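Boards > Home Baking > Laminated Dough

Last updated: February

Butter leaking out of croissants, what am I doing wrong?

crumbsandall
Okay, fourth batch this month and I still get a puddle of butter when they bake. I do three folds, rest in the fridge between each, then proof on the counter near the stove. The flavor is great but the bottoms are basically fried!

pestden_hugo
Your proof is too warm, I'd bet money on it. Near the stove is asking for trouble — the butter melts into the dough before it ever sees the oven. I switched to a perforated tray last winter and my bottoms got a lot crisper too.
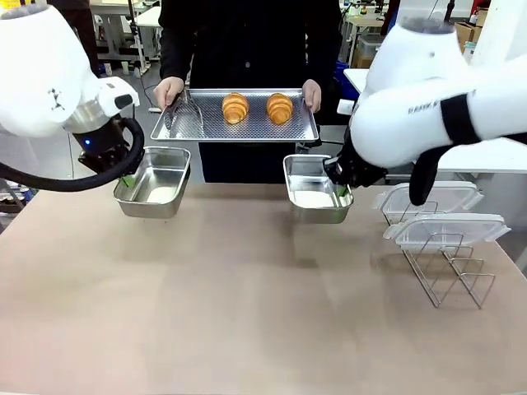 Anyway, I proof in the coldest corner of my kitchen and it takes forever, but no more puddles. I bake at 400 for ten minutes and then drop to 375.

laminate_lou
Gonna disagree with Hugo on the tray. Holes let the butter drip right onto the oven floor, and then you've got smoke. Solid sheet, parchment, done.

pestden_hugo
Only if it's leaking in the first place, Lou!

crumbsandall
Ha, well mine is leaking, so solid sheet for now. What about butter brand? I've been using the store stuff.

laminate_lou
Get one with more fat in it. And weigh it, I use 200 grams for a small batch.

crumbsandall
Will try both this weekend and report back.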